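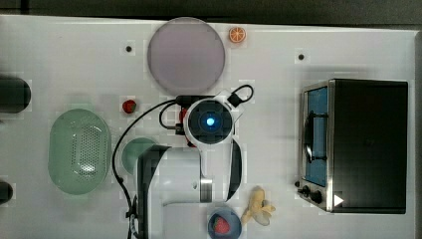

Minutes No. 17

Leltivlow Road Safety Panel
Thu 22 October, Cudunley town hall annex

Search minutes and agendas Go

Arlo Park chaired. The August minutes were approved with one correction: the crash on Valentini Road was in the northbound lane.

1. Crash reports
Police logged two single-vehicle crashes on Valentini Road since the last meeting, both on the curve past the feed store. No serious injuries. One driver was cited for speed. The other report is still open — the officer is waiting on a statement from the tow company.
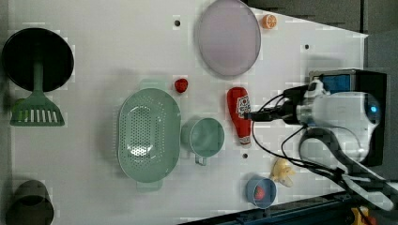
Plate, orange slice and green spatula on the white table.

The counter at the bridge recorded 1,932 vehicles on its busiest day. Members asked for speeds to be broken out by hour. Police will send the breakdown before the next meeting. 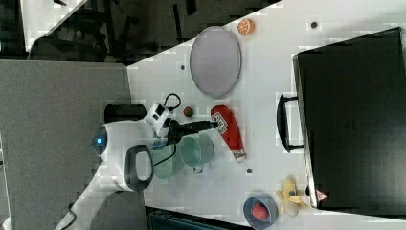
2. Curve signs and guardrail
Stovura Paving quoted $3,000 for new chevron signs, posts included. Guardrail repair is separate and has not been priced. The damaged section is about 90 feet long. Motion to accept the sign quote passed, one opposed.

The opposing member wanted the guardrail done first and asked that this be noted.

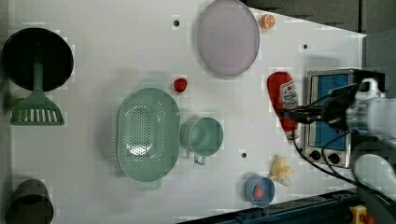 Park will ask the county whether the guardrail falls under its contract or the town's. If it is the county's, the town will still put out barrels until the work is done.

3. Public comment
A resident of Mill Lane asked for a streetlight at the school bus stop. Referred to public works.

Adjourned 8:10 p.m.

Last updated Thursday
2 shares | 0 comments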